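Interior Fit-Out 2 – Notes for Unit 6: Open-Plan Halls and Sub-Rooms
Davoud Golestani
Last updated: 30/12/2018

These notes go with the Unit 6 lecture and assume the floor finishes material from Unit 2. Terms are used as defined in the course glossary.

6.1 Zoning without full walls

A deep hall can be divided three ways: by fixed partition, by movable screen, or by the placing of furniture alone. The fixed partition gives a line to which services and doors can be attached. A screen gives visual separation only; it does very little for sound and should not be entered in the acoustic schedule. Furniture gives the weakest boundary, but it can be shifted in an afternoon.

In the Pleltomo survey, 322 square meters of hall were handled with one partition run and a small number of screens. The furniture plan was drawn last, and the circulation width suffered for it. Draw circulation first.

6.2 Polished concrete

Polished concrete reflects overhead light as long streaks in the direction of view. Check this at standing height and again at bed or seat height, where the angle is lower and glare is usually worse. Options are a lower gloss level, diffused fittings, or rugs at the points of longest stay.
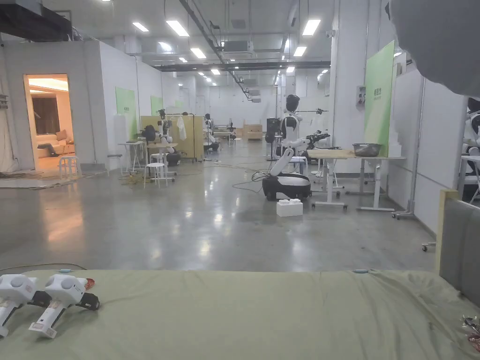 Textiles are the cheapest correction. A cloth over a bed or padded table takes light without throwing it back, and a muted color such as sage green sits well against gray concrete. Wrinkling is acceptable in use but should be steamed out before measured readings, as folds change the result. Padded panels in a light wood surround do the same work on the vertical.

6.3 The side room

A side room opening off the hall should be lit warmer than the hall itself. The change in color is read from a distance and marks the room as a place to sit. A sofa in beige or another pale neutral keeps the warmth of the lamps; a dark one loses it. Leave the doorway clear to its full width. Stools parked at the foot of the wall are tolerable if they stay out of the door line.

6.4 Cables

Floor cables crossing a walking route must be covered or rerouted – tape alone is not accepted in course submissions. Show every run on the plan, including temporary ones.

Exercise: redraw the Oltell plan with two screens and no new partition. Mark circulation, seating and cable runs. Sheets go in the Unit 6 folder.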